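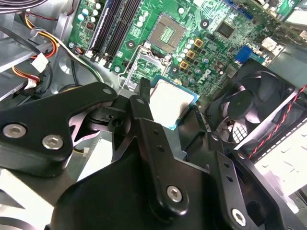 ## 3. Method

We recorded 300 demonstrations of placing a processor on a desktop motherboard, guiding the arm by hand. Lucero Usuga did most of them and Wajid Tarar labelled the start and end of each. The policy was trained on wrist camera images only, with no force readings.

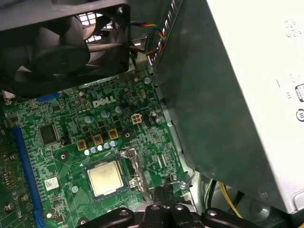
A trial counted as a success if the chip sat flat in the socket and the arm had backed away within the time limit. Closing the lever was not part of the task. On the test set the policy reached 78 per cent. Most failures were errors in rotation. We plan to repeat the tests in April with a second board.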